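Section 4. Floors: Tile and Grout

Read this section through once before you fill a bucket. The Husberg guest house has tile on the whole ground floor, and it shows everything. The previous edition of this manual gave floors one line ("mop as needed"), and as needed came to mean never.

4.1 What you need

Everything is in the tall closet by the back door, unless the last person put it somewhere better.

Dry dust mop with the wide head
Hand brush and dustpan
Two buckets, one for cleaner and one for rinse water
Flat mop and 2 clean pads
Measuring jug, marked to 1000 ml
Plastic scraper
Soft grout brush
Roll of painter's tape
Old towel

The jug lives with the floor supplies and stays with them. If you find it in the kitchen with pancake batter in it, buy a new jug and write it in the book.

4.2 Before you start

1. Move the chairs, the shoe rack and the umbrella stand off the tile. Moving them from one tile to another does not count.

2. Open a window at each end of the hall.

3. Roll up the mats and shake them outside, downwind of yourself.

4. Walk the floor with the lights on and the blinds up. Look across the tile toward the window, keeping your head low. Smears that can't be seen standing up become very easy to see from a crouch, and guests with small children spend their whole stay at that height.

5. Tape along the grout lines to mark off the area you plan to do first. Press the tape down flat with your thumb. Three or four tiles make a sensible first patch.

Note: The tape is there to tell you where you stopped. People are sure they will remember. Then the phone rings, and one end of the hall gets mopped twice while the other end waits until January.

4.3 Dry pass

6. Run the dust mop over the area in long overlapping strokes, always pulling toward the door.

7. Go over the grout lines with the hand brush. They sit slightly lower than the tile, so the dust mop sails right over whatever is in them.

8. Pick up the crumbs and flecks with the dustpan. Do not flick them onto the next tile. You will meet them again in ten minutes.

9. Check again from low down. A tile can have a good shine and still be covered in grit, and the shine is what fools people into reaching for the wet mop.
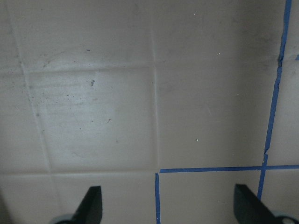 Fig. 4-1. Shiny tile with specks still on it, and faint streaks across the face. Repeat steps 6 to 9 before using any water.

CAUTION: Never wet-mop over grit. It scratches the glaze, and whatever doesn't scratch turns into gray paste and settles in the grout, where you will be visiting it with a small brush.

4.4 Mixing the cleaner

We use Vastar neutral floor cleaner. The purple bottle beside it on the shelf is for ovens. It has been tried on the hall floor, and we now own a rug to cover that spot.

10. Put 4 liters of warm water in the first bucket.

11. Add 200 ml of cleaner, measured in the jug. Pouring until it looks right gives you a sticky floor and an empty bottle.

12. Fill the second bucket with plain warm water.

Note: More cleaner does not make a cleaner floor. It makes a film, the film holds footprints, and the footprints will be yours.

4.5 Wet pass

13. Dip the pad and wring it until it stops dripping. Then wring it again.

14. Start at the corner farthest from the door and work one tile at a time, edges first and then the middle.

15. Turn the pad over after every four tiles. Swap to the second pad when both sides are gray.

16. Leave a stubborn mark damp for two minutes, then try the plastic scraper held nearly flat. No metal scrapers, no kitchen knives, no keys.

17. Go over the same tiles with a pad rinsed in plain water. This step gets skipped more than any other in the book, and it is the one that deals with streaks.

18. Dry with the old towel. Chiến Văn, who wrote the first version of these steps and does the hall faster than anyone on the rota, puts the towel under both feet and shuffles. It looks ridiculous and works very well. Try it only on tile that is damp and has been rinsed, and hold on to something.

CAUTION: Damp tile is slippery. Put the yellow sign out at both ends of the hall. Guests will step over it anyway, but they will do it slowly.

4.6 Grout

Grout gets its own turn once a month, on a day when you are not also doing windows. Once a week is too often and wears it down. Once a year is archaeology.

19. Dip the soft brush in the same cleaner mix used for the floor.

20. Scrub along the line in short strokes. Scrubbing across it only spreads the dirt onto the tile you just finished.

21. Wipe with a rinsed pad straight away, before the dirty water dries on either side.

22. If a piece of grout comes loose, stop. Put tape beside the gap and write it up for Joseph in the repairs book. Please do not fill it with toothpaste. He can tell.

4.7 Taking up the tape

23. Wait until the tile is dry to the touch.

24. Lift one end and pull back slowly, low along the floor. Yanking it upward leaves little torn bits behind, and those are picked off with a fingernail.

25. Move on to the next patch and tape that off, or take all of it up if you are done for the day.

Note: Tape left down over a week will leave glue. Rub glue off with a damp cloth and a drop of dish soap – patience helps, and the scraper mostly doesn't.

4.8 If it still looks bad

Streaks all running the same way: too much cleaner, or step 17 was skipped. Redo it with plain water.

Dull patches with gray smudges: usually shoe rubber. Try a damp pad and a bit of pressure before anything stronger.

Dark smears next to the grout: dirty water was left to dry. Wipe the tile, then brush the line as in 4.6.

Specks back within the hour: check your own shoes.

A tile that rocks or sounds hollow: stay off it with the wet mop and put it in the repairs book. Spare tiles are in the shed in a carton marked Bromano 151, under the paint cans. Bring the carton back when you have finished, including the broken one you were hoping we wouldn't notice.

Section revised 9 Jul 2023. Replaces the single line on page 6.

Next: Section 5. Drains, and What Not to Put Down Them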